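August 31, 2025
Outdoor navigation, notebook of the Drarkeck group

Continued with the goal-image test. The method is still the one Matúš proposed in July: the policy gets the current camera view and one goal picture, and gives back a short list of waypoints and a guess of the distance in steps. No map, no GPS. I changed only the sampling of negative pairs, so that they come also from the same route and not just from other routes.

Training set after cleaning: 1,897 segments. I removed those where the wheel odometry and the image motion did not agree, and 1,431 are left for training the distance head. Blažena thinks my threshold is too strict. Maybe she is right, but I prefer to keep it until the second run is finished.

The open paved areas are the difficult part. Near a hedge or a curb the waypoints are stable, but on the wide pavement the predicted distance changes very slowly, and the policy has little to hold on to except the far buildings. 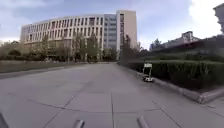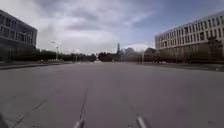
Robot camera, two views over open pavement. First: plaza with slabs, hedge on the right. Second: asphalt, spire far ahead.

With the old negatives, the distance output was almost flat on such views. With the new ones it goes down more evenly, at least on the validation segments. On three of them it still jumps up in the middle, and I do not understand why. Rozália suggested to check if the clouds have influence – I will mask the upper part of the input and repeat.

Also the lens: straight edges bend toward the border, and we do not correct it. Milagros has the calibration file from Brallen, I must ask her for it.

To do:
– repeat with sky masked, same seed
– send Alžběta the list of bad segments
– checkpoint 1,311 is the one to keep, do not overwrite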